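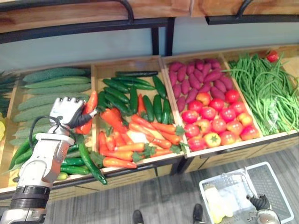
Lozano wants to know whether a speeding fine of 200 gets bigger if you ignore the letter. It was sent to my old flat, so I never replied.

Prokia
Yes, and ignoring it is the pricey option. Ring the court office and tell them you've moved.
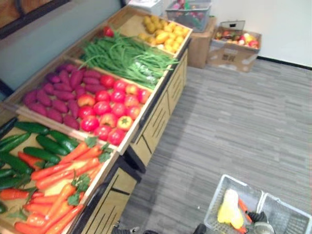

Carrots and cucumbers on the stand.

Dusach
Mine went from 200 to 751 while I was being dignified about it. Ask for a form to reopen the case.

Lovier
just pay it mate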